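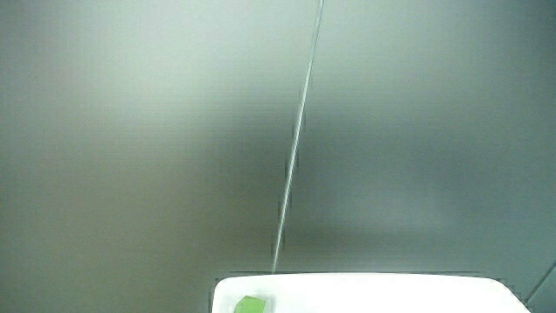 Projects > Folterton Workroom > Progress reports

Overview Reports Budget Contact

Folterton Workroom: second progress report to the Kanaan Fund
9 August 2021

Summary

The table is in use, the grey surfaces are up and the small-block sessions have started. On paper that puts us where the April plan said we would be. I am less comfortable than that makes it sound, and this report spends more time on the doubtful parts than the first one did.

The grant was for a plain, evenly lit place to do tabletop work with small objects. Plain has been achieved. Evenly lit has not, in my view, and the joins have not improved with familiarity. Spending is under budget, mostly on account of things we decided not to buy. I would ask the Fund not to read that as a saving until the lighting is settled.

What was promised in April

The plan had four parts: clear the old storeroom at Folterton, put up a neutral background, install a white worktop at a height people could stand to work at, and run a first block of sessions handling small coloured pieces. Clearing the room took longer than planned and is finished, apart from a cupboard that will not go through the door in one piece. It stays in the hallway for now.

Jukgate won the fit-out on price. Pleneta supplied the coloured blocks. Both were the cheapest of the quotes received, and I said at the time that I had reservations about choosing on that basis. I still have them in one case and have mostly dropped them in the other.

The grey background

The colour is good. We asked for a dull grey with nothing printed on it and that is what we got, although the sample card looked closer to a true grey and what we have leans green. For our purposes it hardly matters. The finish is matte and very quiet, with faint banding that only shows if you go looking for it.

My complaint is with the lines. Jukgate's quote described the joins as "visually negligible". A pale line runs almost the whole way down, crisp at the top and leaning slightly as it goes, and then it starts to wobble. The lower half is thinner and broken up. There is a second pale line off to the lower right, coming down at a steep slant. I am told lines of that kind are normal where large surfaces come together, and that may be so. I would have liked to be told it before we signed.

Jukgate has offered to come back and fill and touch up for $599. I have not accepted. The quote doesn't say whether the touch-up colour will match, and a filled line in a slightly different grey would bother me more than what we have. I have asked for a test patch of 600 mm by 600 mm on an offcut, to be left for a fortnight before anyone decides anything.

Brightness is the other matter. The surface is paler toward the top and drops to something nearer olive through the middle. The supplier's view is that this is the lighting. My view is that the lighting was part of the same job, so the distinction doesn't get us very far.
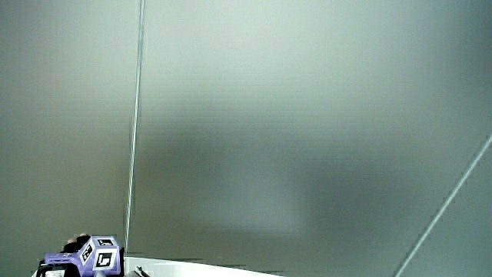
Lighting

The lighting layout was drawn up before the old ceiling was measured properly. I have said so to Jukgate in writing. What we got was a layout suited to a wider room, and it leaves one side of the background brighter than the other, with a darker patch that gathers low down.

We tried the obvious things. Turning off the fitting nearest the door made the patch darker. Hanging tracing paper over the brightest fitting helped a little and looked terrible, and it came down when the heater was on. The current arrangement is the least bad of those tried. I don't regard it as a result.

There are two options from here. One is diffusers, which Jukgate has recommended without giving a price. The other is to move a single fitting 600 mm toward the centre, which our own electrician could do. I favour the second. The diffusers may well work, but the recommendation comes from the people who specified the first layout, and I would want to see them working in another room before spending Fund money on them.

The worktop

The worktop is white and has so far caused the least trouble of anything in the project. Small coloured things show up against it without effort. The bright green block is the easiest to pick out, and even its shadow reads clearly, a soft one lying off to the right of it.

I had argued for a pale grey top, on the grounds that white would glare and show every mark. The marks part was correct. It gets wiped at the end of each session and by the following week needs it again. The glare has been milder than I expected, and I withdraw that objection.

Height is still under discussion. The top was set for standing. Some people would prefer to sit, and the stools we inherited with the room are too low for it. New ones have been left off the budget until we know whether the preference lasts. In my experience people ask for stools in the first month and then use them as somewhere to put their coats.

The sessions

The plan allowed for 16 sessions in this period and they have all been held. Each is 35 minutes, which was a guess in the original application and has proved to be a fair one. Past that point attention goes and people begin reaching for the block before they have decided what to do with it.

The work itself is simple to describe. A small block is set down on the white top, the hand comes in from one side, and the block is picked up and put somewhere else. We began with the green one for the reason given above and have stayed with it longer than planned. The other colours are in the Pleneta box and will come out next period. The application made a good deal of working with mixed colours and shapes. I would rather have one block done properly than report a range of things done once.

I have two doubts about the sessions. The first is that setting the block down in the same part of the table every time makes the work look smoother than it is. People learn the spot. We have begun varying where it goes, and my impression is that the reach becomes less tidy when we do, though I would not want that quoted as a finding. The second is that the session notes are written afterwards, from memory, and they are kinder than they ought to be. The word "good" appears in nearly every one. I have asked for it to be left out of the next batch to see what people write in its place.

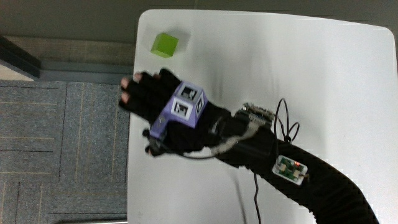

Blocks and supplies

The Pleneta blocks arrived on time and are what was described. The edges are neat and the green is as bright as the catalogue made it. My earlier worry, that a cheap set would vary in size from piece to piece, has not been borne out by the ones we have opened. I can't speak for the rest of the box.

Delivery cost more than I would like for something so small. Next time the order should go in with the cleaning supplies.

Spending

The fit-out has been paid apart from the final instalment, which I am holding until the test patch has been seen. The blocks have been paid for in full. Nothing has been spent on stools or diffusers. If the $599 for filling is approved, it can be met from the contingency line without coming back to the Fund. I am not recommending that yet.

Decisions we need from the Fund

Agreement to hold back the final fit-out instalment until the joins have been looked at again.

Permission to move money from the furniture line to the lighting line, to cover shifting one fitting.

A view on whether mixed colours must be reached by the end of the grant, as the application says, or whether continued work with the single block would be acceptable. My preference is clear enough from the section above.

Next period

The test patch comes first, then the light fitting, then the second colour. The hallway cupboard will be taken apart if somebody can find the right hex key. I would expect the next report to be shorter, provided Jukgate answers its email.

Related reports

Folterton Workroom: first progress report
Folterton Workroom: April plan and budget
Jukgate fit-out: scope and variations
Kanaan Fund: reporting notes for grant holders
Pleneta order and delivery record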